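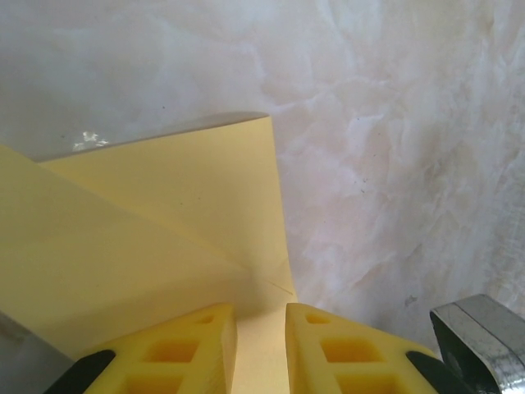
Large sheet in pale yellow, folded.

Lurnska Rotary Paper Trimmer: Long-Term Review

Posted 13 February 2021

I make cards, envelopes and small notebooks for a stall at our town market, and I do most of the cutting at home in the evenings. For years I used a craft knife and a steel ruler. That works fine for one notebook. For a stack of envelopes it is slow, and my wrist starts to hurt before I am halfway through. Last April I bought the Lurnska rotary trimmer, the long one, and I have used it most weeks since then. It cost me $95 before shipping.

I paid for it myself. The store did not send it to me and does not know I am writing this.

What you get

The box holds the trimmer, one straight blade already fitted in the carriage, a spare blade in a plastic sleeve, a spare cutting strip, and a folded sheet of instructions in several languages. The English part is short but clear enough. There is no perforating blade or scoring blade in the box. Both are sold separately, and I bought the scoring blade a month later.

The base is gray metal with rubber feet at the corners. The rail runs the full length and lifts up at one end so you can slide paper under it. A clear plastic strip comes down with the rail and holds the paper while you cut. The ruler marks are in inches along the top and centimeters along the bottom, printed in white.

Setting it up took a few minutes. You snap the rail onto its hinge, check that the cutting strip is lying flat in its groove, and that is it. Mine had a slight bump in the strip near the far end, which I fixed by pulling the strip out and turning it over.

Cutting regular paper

On ordinary printer paper it is very good. The edge is clean and straight from one end to the other. The maker says you can cut ten sheets at once. I get nice results with six. At eight, the bottom sheet sometimes has a fuzzy edge, and at ten the top sheets slide a little and come out longer than the rest. If you only need rough cuts this may not bother you, but for notebook pages it shows.

I went through a carton of 2,000 sheets over the summer and fall, nearly all of it cut down to notebook size. The first blade lasted through most of that. I noticed it getting dull when I had to run the carriage back and forth instead of making one pass.

Cutting card stock

Card stock is where I had my doubts, and it does better than I expected. One sheet of heavy card cuts in a single pass with some pressure. Two sheets take two passes. I would not try three. The carriage starts to climb over the edge of the card at the start of the cut, and you get a small nick in the corner.

Chipboard for notebook covers is too thick. I still use the knife for that.

Cutting large sheets

I buy a lot of my colored paper in big sheets, since it is cheaper that way and I can decide on the size later. These come folded from one of my suppliers and rolled from the other. The folded ones are easier on this trimmer. You line up the crease with one of the grid lines on the base, bring down the rail, and cut. A rolled sheet wants to spring up at both ends, and you need a third hand. I flatten mine under a board overnight first.

The base is not deep enough to support a large sheet, so the rest of the paper hangs off the front of the table. Thin paper can pull itself out of line as it hangs. I put a stack of books at the same height next to the trimmer and let the paper rest on that. A fold-out arm would fix this, and the Golob trimmer I tried at a friend's house has one. The Golob also costs a good deal more and takes up half the table, so I can see why it was left off.

Light-colored paper picks up marks from the rail. For the first couple of weeks I was finding a faint gray line on cream and yellow sheets, right next to the cut. I wiped the underside of the plastic strip with a damp cloth and a lot of gray came off. I have wiped it every few weeks since and have not had the problem again. It would have been nice if the instructions had mentioned it.

Accuracy

The ruler marks are right. I checked them against my steel ruler at both ends and in the middle. The side guide, where you rest the edge of the paper, was square out of the box and has stayed that way.

The sliding stop is not as good. It is a small plastic piece that clips to the ruler so you can cut many pieces to the same size. It holds if you are gentle. If you push the paper against it firmly, it creeps. I made 367 gift tags in December and had to throw out a handful from the end of the batch because the stop had moved and I did not check. Now I put a piece of masking tape behind it, and I measure one piece out of every small stack.

The scoring blade

The scoring blade swaps in without tools. You press two tabs on the carriage, lift out the cutting blade, and drop in the other one. It leaves a soft groove that folds well on card stock. On thin paper I do not see much benefit, and a bone folder is quicker.

Be careful to write down which blade is in the carriage. The two covers are the same color, and the markings on them are tiny. I have cut a card in half when I meant to score it more than once. I put a dot of red nail polish on the scoring blade and that sorted it out.

Replacement parts

Lurnska blades are not cheap, and they come two to a pack. I tried the Plirnum ones that are listed as a fit. They do fit, but the first one wobbled slightly and gave a wavy edge on card. The second one was fine. I have gone back to the brand-name blades for anything I plan to sell, and I keep the other one for scrap and kids' projects.

Cutting strips wear out faster than I thought they would. You can turn the strip over and around to get more life from it. I am on my third.

Compared to my old one

Before the craft knife I had a small Tindau guillotine, the kind with an arm that swings down. It was faster for single cuts, and it never needed a new blade in the time I had it. It also drifted. By the end of each cut the paper had pulled toward the blade and the edge was off. I would not go back to it for finished work. For chopping up scrap paper I might still pick it over this one.

Good points

Clean edge on paper and card
Ruler and side guide are accurate
Safe to use, the blade is covered at all times
Stands on its side for storage

Bad points

Sliding stop creeps
No support for large sheets
Rail strip marks pale paper until you clean it
Blades add up if you cut a lot

Would I buy it again

Yes, at the price I paid. I saw it listed for quite a bit more before Christmas, and at that price I would wait for a sale. If you make a few cards a year, the shorter version should be plenty and is easier to put away. I have an order of 500 envelopes to start next week, all from large sheets, and I will update this page if anything wears out or breaks.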